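When I got Lovely Macaraeg on the phone she was eating toast, and she asked if I minded, and I said of course not, and we spent the first ten minutes on bread. She has been testing hands for Reltness for long enough that she calls them "the hands" the way other people say "the kids," and once she gets going on the subject it's best to let her run.

I had called to ask how the comparison was coming along. Her group has been putting two designs through the same household chores: a fingered hand with a cloth cover over the mechanism, and the Zidach, a plain two-jaw gripper that they've used on nearly everything up to now. The chore at the center of it all is laundry, and most of the laundry is getting clothes in and out of a front-loading washer.

"People always think the folding is the hard part," Lovely told me. "Folding is hard, sure, but you get to do it on a nice flat table with good light! A washer is a cave. You reach into a round hole with a metal lip, and everything in there is shiny, and the cloth is bunched up any which way it likes."

The shininess comes up a lot with her. Arnel Yap, who looks after the cameras, had warned her early on that the wrist camera would have trouble with bright steel, and she admits she didn't take him seriously enough. A drum wall with a dimpled finish throws back a hundred little highlights, and the depth readings go to pieces around them. Arnel ended up fussing with the exposure for most of March, and he's still not satisfied with it.

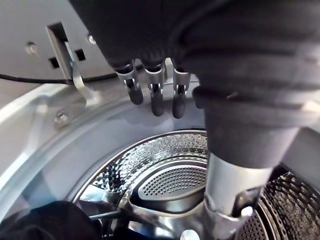 "With the Zidach you can cheat," she went on. "It's skinny. You poke it in, you close it, you've probably got a sock. The fingered hand is a big fellow by comparison, and when he's dressed he's bigger still, so you have to think about your way in before you go. We lost a lot of time on the lip. You come in a little low and the knuckles want to rest on the rim, and then the controller thinks it's touched the clothes and starts closing on nothing at all."

I asked about the cover, because I'd assumed it was there for looks. She laughed for a good while at that. The cover was Jennylyn Navarro's doing. Jennylyn came to the group from sewing costumes, and she makes each one from a pattern she drew herself, with extra padding over the back of the hand and enough slack at the wrist for it to bend. Before the covers, Lovely said, threads and drawstrings kept finding their way into the joints, and somebody would have to sit there with tweezers.

"The first one she made was too tight, and the motors were working against it all day long," Lovely said. "The second was so loose it got caught in the grip along with the shirt. The one we have now is the fourth, I think, or the fifth if you count the one that went home with her cat hair all over it. I love it. I'd wear it."

Has it been worth the trouble? She was careful here. They planned 600 pickups for each design and are 400 in on the fingered hand, and she doesn't want to give out a winner before the rest are done. What she would say is that the two fail in different ways. The two-jaw gripper tends to pinch a small bit of cloth and drop it partway out, usually as the heavier end of the garment swings free. The fingers are slower to get hold, but they gather up more, and what they gather mostly stays put until the arm is clear of the door.

"Mostly," she said again, and I could hear her put the toast down. "I don't want to oversell it. Dark clothes are a nuisance for both. A black shirt in a heap has hardly any edges as far as the camera is concerned, so the planner picks some spot in the middle and hopes. Put something colorful next to it and life gets easier, at least for finding where one thing stops and the other begins."

That led us to the basket work, which she clearly enjoys more. It's done on the floor, with the robot's legs out in front of it, and both arms get to take part. The basket is a wide, shallow plastic one with holes in the sides. Alfredo Macaraeg (her cousin, and yes, they have heard all the jokes about it) writes the two-arm controller, and he had argued for a deeper basket. Lovely held out for the shallow kind, partly out of kindness to the thumbs. 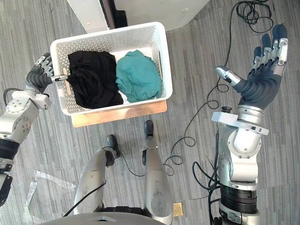

"Alfredo's idea is that one hand should look after the basket and leave the other free," she explained. "I was doubtful, I'll be honest with you. It seemed like a waste of a perfectly good hand. But a light basket slides when you pull on what's inside it, and then your target has moved and you have to look all over again. So now I go around telling everyone it was a fine idea, and he goes around telling everyone I said so."

She also has opinions on cables, none of which are polite. The group at Paterson that shares their software keeps everything tucked inside the arm, and she envies them. Her own setup has grown one connector at a time. Shiela Malabanan, who keeps the test schedule, has asked for all the lines to be bundled and clipped before the next round, and has gone as far as putting 60 minutes for it on the calendar. Lovely thinks it will take an afternoon.

The controllers are the other half of the comparison, and I confess I needed her to go over this part twice. They have two. The older one, Wotitz, plays through a fixed reach and then closes until the motor current climbs past a limit. Alfredo's keeps adjusting on the way in, using the wrist camera for the last 8 inches. His does better with the fingered hand, and the old one does better with the jaws, and this has made for a table of results that Lovely calls "a real mess to explain to anybody's boss."

"You want to be fair," she said. "If I run the fingers on a controller that was tuned for jaws, of course they'll look clumsy. So we run every pairing, and it takes forever, and Shiela is very patient with me."

I wondered what she'd change if she could start the whole thing over. She thought about that one, and I heard the kettle go on. She'd have taken the rim more seriously, she said. She'd have tested with towels sooner; they've done nearly everything with ordinary clothes so far, and a bath towel is a different animal. And she would have brought Jennylyn in on the very first day, before the fingers were even ordered, because half of what she's learned about how cloth behaves came from standing next to somebody who sews.

Towels are next on the schedule, as it happens, along with a fitted sheet that Arnel bought and that Lovely is dreading. She promised to call me after the sheet. I've asked her to save me one of the old covers, too, if Jennylyn can bear to part with it.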